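Trorell Tabletop Die Cutting and Embossing Machine
Owner's Guide, Section 4: Cutting and Embossing
Revised 9 January 2021

Read Section 3 (Unfolding and Leveling the Machine) before you start. The steps below assume the side plates are down, the suction foot is locked, and the handle is fitted.

What you need

Base platform (gray, marked A)
Two clear cutting plates (marked B)
Embossing plate (marked C)
Silicone mat (pink)
Thin shim, 197 mm long
Your dies or embossing folder, and card stock

The Ditthorpe starter set has all of these except the silicone mat, which comes with the Usta folder pack or can be ordered alone.

4.1 Cutting with thin metal dies

1. Place the base platform on the feed tray with the letter A facing up.
2. Lay one cutting plate on top of the platform.
3. Put your card stock on the plate, right side up.
4. Place the die on the card stock with the cutting edge facing down. The cutting edge is the raised side. Run a fingertip lightly over both sides if you cannot tell them apart.
5. Hold the die in place with a small piece of low-tack tape. Keep the tape off any part of the card that has already been stamped or colored.
6. Cover with the second cutting plate.
7. Push the stack up to the rollers until it stops, then turn the handle away from you. You will feel resistance when the rollers take hold, and you may hear cracking from the plates. The sound is normal.
8. Keep turning until the whole stack has come out the other side. Do not stop halfway.
9. Lift off the top plate, peel away the tape, and ease the cut piece out of the die. Use the pick tool through the small holes in the back of the die if the paper sticks.

CAUTION: If the handle will not turn with normal effort, do not force it. Turn it back the other way, remove the stack, and check that you have not used an extra plate.

Note: Detailed dies, such as lace borders and fine lettering, often need a second pass. Leave the stack together, turn it a quarter turn if the die is small enough, and run it through again. A sheet of waxed paper between the die and the card stock helps the small pieces release.

4.2 Cutting out a stamped image with a matching die

1. Stamp the image and let the ink dry. Pigment inks take longer than dye inks, and coated card takes longer still.
2. Color the image first if you are using alcohol markers. Marker ink can spread past the line, and the die will trim the extra away.
3. Set the die over the image so that an even border shows all the way around. Work under a good light and look straight down.
4. Tape the die at two points.
5. Cut as described in 4.1.

If you plan to use watercolor, cut the image after painting. Wet paper swells a little and may not fit the die opening the way it did when dry. Flatten the painted piece under a heavy book overnight before cutting.

4.3 Embossing with a folder

1. Put your card stock inside the folder. For the front of a folded card, open the card and place only the front panel inside, with the fold outside the hinge.
2. Place the base platform on the feed tray, then one cutting plate, then the folder with the hinge toward the rollers.
3. Cover with the embossing plate (C). Do not use both cutting plates with a folder. The stack will be too thick.
4. Run the stack through once. Roll it back the same way if you want a deeper impression.

Light card stock may split along sharp lines. A fine mist of water on both sides before embossing softens the fibers and reduces splitting. Do not mist card that has been stamped with water-based ink.

Card weight also matters. We recommend 285 gsm for card fronts and anything that will be embossed deeply. Thinner stock is fine for layers and small die cuts.

4.4 Embossing with a metal die

You can use the same die to cut a shape and then raise the detail inside it.
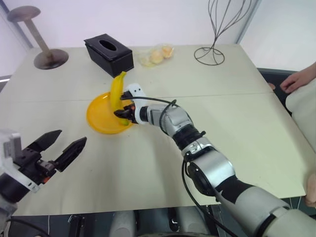 1. After cutting, leave the paper in the die.
2. Build a new stack: base platform, embossing plate, die with the cutting edge facing up and the paper still in it, silicone mat, then the shim.
3. Run it through once and check the result. Add a sheet of plain copy paper under the shim if the detail is faint.

CAUTION: Never put a cutting plate directly against the silicone mat with a die between them. The die will cut the mat.

4.5 Looking after your plates

Plates will show cut lines after the first use. This does not affect cutting. To make them last:

Flip the plates over after each session.
Swap the top and bottom plates from time to time.
Move small dies to a different part of the plate instead of always using the center.

A bowed plate can be straightened by running it through with the curve facing down. Replace it when pieces start to chip off or when the old cut lines leave marks on your card. Spare plates are sold in packs of 2 under the Tyagi label and fit all Trorell tabletop models made since September 2018.

Wipe the rollers with a dry cloth. Do not oil them. Glitter and bits of adhesive can be lifted off with a piece of masking tape — scraping will damage the surface.

Continue to Section 5 for storage and folding.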